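From: Tamsin Mahmoud
To: simanjuntak-house-list
Subject: Re: [house-list] Marks on the white base, and what to use on the blond table

Guadalupe Ponce wrote:

> Hi all,
>
> I did the upstairs kitchen at the end of April and have two things
> to ask before I do it again.
>
> First, the big round white base that stands on the table. It has
> picked up small marks on the top. I went over it with a damp cloth
> and most of the dust came away, but I didn't want to scrub because
> the finish is matte and I have ruined a matte finish before. What are
> other people using?
>
> Second, the table. The sheet inside the cupboard door says oil twice a
> year and the sheet by the sink says never oil, soap only. They can't
> both be right. I would also like to know where the wooden spoons are
> supposed to live, as I keep finding them on the table and putting them
> in the drawer, and the next day they are on the table again.
>
> Guadalupe

Guadalupe,

I'll take these in order, then add a couple of things for everybody who has a turn this quarter.

On the white base. Don't scrub it, you were right about that. The scouring pads under the sink will leave shiny patches on a matte surface and you can't get the dull look back afterward. Use one of the gray microfiber cloths from the Zullow pack, wrung out hard, with one drop of dish soap. Go around the disc in the same direction as the rim and finish with a dry cloth. The rim is slightly raised, so dust collects on the inside of it, and a cloth over one fingertip gets along there better than a folded one. The same goes for the spot where the pole meets the disc. If you wipe straight across you push everything up against the pole and leave it there.

For a speck that doesn't move, lay the damp cloth over it for 5 minutes and try again. If it still doesn't move, leave it. I'd take a speck over a dull finish with a bright ring in the middle of it. The foam melamine blocks are no better than the pads for this, even though the package says they are safe for everything. I tried one on the matte tray in the Likthorpe kitchen and you can see where I stopped.

Unplug anything with a cord before you wet it, please, and let it dry before you plug it back in. 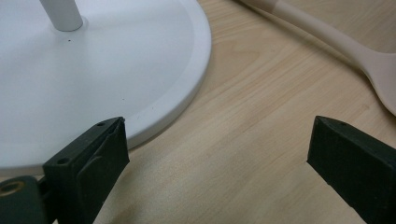

Simanjuntak House — Kitchen and Common Rooms Group

The tiny dark speck just below the pole is the kind I mean, and so are the fainter marks lower down. The disc sits directly on the wood, so when it gets cleaned it should be lifted and the table under it wiped as well. Lift it, don't slide it. If there is any grit under there, sliding will drag it across the grain.

On the table. The sheet by the sink is the current one. The sheet inside the cupboard door was for the old table, which went to Cirport when they set up their dining room, and it should have come down then. I'll take it down this week unless somebody gets there first. The table we have now gets soap and nothing else. Oil will turn it yellow, and part of the reason we chose it was that pale color.

What I do is this. Clear the whole table, including the white base, and don't try to work around things. Put 60 ml of the plain soap flakes in 3 liters of warm water and stir until they are gone. Wipe along the grain with a well-wrung cloth, working a strip at a time from one end to the other, then go over it again with a clean cloth and plain water. Dry it right away with a towel. Leave the table bare for an hour before anything goes back on it, and longer for anything with a wide flat bottom, because the damp can't get out from underneath. We had a round mark last year from a plant pot that went back too soon. It did fade, but it took most of the summer.

Please don't use the spray in the blue bottle on it. That is for the counters. If the label has come off and you can't tell which bottle you have, smell it. The counter spray smells like oranges.

For rings and water spots, the soap wash is usually enough if you do it twice. If it isn't, write to the list before you get out the sandpaper. I would like to look at it first.

On the spoons. They live in the tall jar next to the stove, bowl end up. They do not go in the drawer, so you and whoever is taking them out again have both been doing extra work. We stopped using the drawer when two of the spoons went fuzzy and started to smell from being put away damp. In the jar they get some air. If you want to leave one lying on the table for an hour or two while it dries, that's fine with me, as long as it has been rinsed and isn't sitting in a puddle. Tomato and turmeric will stain both the spoon and the wood under it, and the spoons are nearly the same color as the table, so it's easy to miss one when you are clearing up.

They can go in the same soap water when you do the table. Don't soak them. A quick wash, a rinse, a dry with the towel, then into the jar. If one feels rough, rub it with the fine paper in the tool box (the worn piece, the new sheets are for the window frames), rinse off the dust and let it dry overnight. None of our wooden things go in the dishwasher, and that includes the cutting boards and the handle of the bread knife.

Two other items while I am writing.

We are getting low on soap flakes. There is enough for one more table wash and maybe the shelves. I'm putting in an order with Zullow and it comes to 28 dollars with shipping, which I'll take out of the kitchen money. If you want anything added, cloths or brushes or whatever, answer this message and say so. Please don't leave a note on the fridge, the last one fell down behind it.

The turn sheet for next month has gaps in the second half. I can cover one of them but would like to swap for an earlier one if anybody has one to trade — mornings are better for me.

Guadalupe, thanks for asking before oiling anything. If you do the table again before I'm back, the soap water should be made fresh. I found a jug of the old mix on the windowsill and poured it out, it had set like jelly.

Tamsin

_______________________________________________
simanjuntak-house-list mailing list
To change your delivery settings or leave the list, use the member page.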